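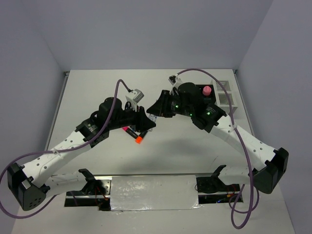
Flitton makes worktables and enclosures for small assembly shops and school labs. The standard unit has a white rectangular top, closed in on three sides by plain gray-lavender panels, with a metal rail along the left edge and a matching one along the right. A small corner fitting sits at the upper end of each rail. Panels and rails are ordered separately.

The company began as the fixtures department of Domański and still uses the same 350 square meter shop. It has 17 employees - 16 in production, one in the office. As of October 2023 the parts list holds 188 items. Orders for the Clodosum series close in December.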